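Unit 4 handout: Labor, output, and the cost of one more unit
Intro to Economics, section 2. Revised 1/12/23

Read this before the problem set. Chapter 6 covers the same ground in more detail, but the notation here is the one used on the test.

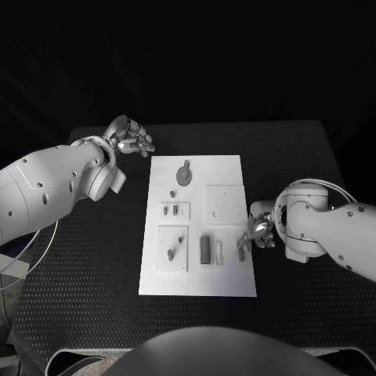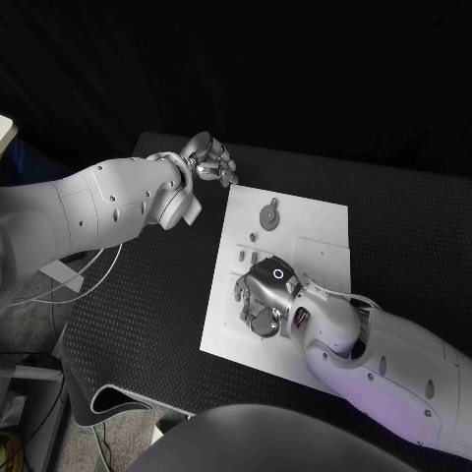
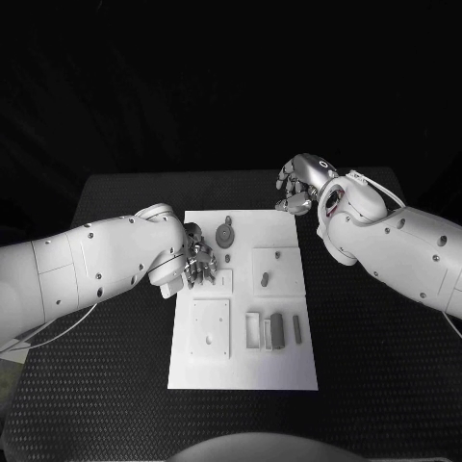
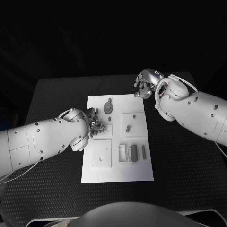 Fig. 4.1. Two robot arms over a board of small parts.

1. Inputs
Economists sort the things a firm uses into land, labor and capital. Land means natural resources of any kind. Labor is paid work. Capital is equipment and buildings, things that were made in order to make other things. Money is not capital in this course. When a news story says a firm "raised capital," it means funding, and you should translate.

2. Short run and long run
The short run is any period in which at least one input is fixed. Usually the fixed input is capital. A bakery can add a night shift by next week but cannot add a second building. The long run is a period long enough for every input to change. Neither one is a set number of months. For a lemonade stand the long run may be an afternoon. For a power plant it may be ten years.

3. Marginal product
Marginal product of labor (MPL) is the extra output from one more worker, with capital held fixed.

MPL = change in output / change in labor

Ganuter makes wooden crates in one shop. With eight workers it makes 500 crates a week. With nine workers it makes 550. The MPL of the ninth worker is 50 crates.

The tenth worker adds fewer than that, because the saws are already in use most of the day. This is diminishing marginal product. It does not mean the tenth worker is lazy or less skilled. Students lose points on this every September. Output is still going up, just by less each time.

4. Fixed and variable cost
Fixed cost (FC) stays the same whatever the output. Rent and insurance are the usual cases. Variable cost (VC) changes with output. Total cost is the sum.

TC = FC + VC

Lokberg, a candle maker, pays $1,551 a month in rent and insurance. Its wax, wicks and wages came to $2,372 last month.

TC = 1,551 + 2,372 = $3,923

If Lokberg makes no candles next month, it still owes the $1,551. Its variable cost drops to zero.

5. Average and marginal cost
Average total cost (ATC) is TC divided by output. Marginal cost (MC) is the change in TC from one more unit. When MC is below ATC, the average falls. When MC is above ATC, the average rises. Compare a grade average: a test score below your average pulls it down. MC therefore crosses ATC at the lowest point of ATC. Be ready to draw this.

6. Sunk cost
A sunk cost has been paid and cannot be recovered. Leave it out of any decision about what to do next. Zoltow spent money on a survey for a store site and then found a better site across town. The survey fee should play no part in the choice between the two.

Terms to know: fixed input, marginal product, diminishing marginal product, FC, VC, ATC, MC, sunk cost.

Problem set 4 covers sections 3 to 5. Show your work and label both axes on every graph.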